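Who Does the Work Around the Robot

The Rultmont office went over to robots for its evening work in September: the bins, the mail, clearing up the meeting rooms.

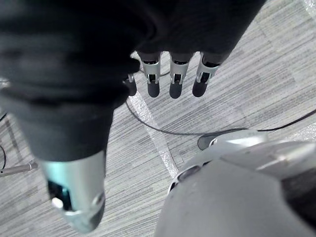 Lamai Phromma wrote back to my last column that I keep asking how many jobs go and never ask what the remaining ones turn into. She has a point, so I went and asked.

The evening crew was 20 people and is now 14. The six who left were moved to the Prirmont building, on the same pay but with a longer trip. For those who stayed, the lifting is mostly gone. What they have now is watching, resetting and writing up. Isamu Kinoshita told me he goes home less sore and more tired, and he would still not go back.

My complaint is with the job titles. A person who can tell from across a room that a grip is about to go wrong has learned a skill, and at Rultmont that person is still called a cleaner and paid as one. The company trained them for one Monday afternoon and left them to work out the rest – which they did, on their own, and wrote down in a notebook that the day managers now borrow.

If the notebook is worth borrowing, the people who filled it should get a raise.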